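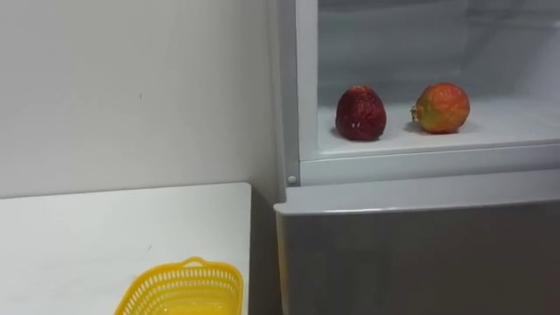 I bought the small Fallano basket in March, when the paper bags I'd been hauling produce home in finally got the better of me, and I've been meaning to write something nice about it ever since. It lives on the white table in my kitchen, and I have to say that bright yellow cheers up a corner that is otherwise white, white and more white! The sides are full of little openings, so I can rinse a pile of plums right in it and let them drip over the sink. There's an oval cut-out in the raised part of the rim, and my whole hand fits through comfortably (I have big hands, so that matters to me).

Now for the grumbles. The plastic picks up a tomato stain if you leave it overnight, and very small things like blueberries will find their way out through the sides. My neighbor Chiamaka lines hers with a dish towel, and I've started doing the same.

I paid 15 dollars, which felt like a lot for a basket, but I use it every single day and would happily get another. Four stars from me, and I'd go up to five if they made a deeper one.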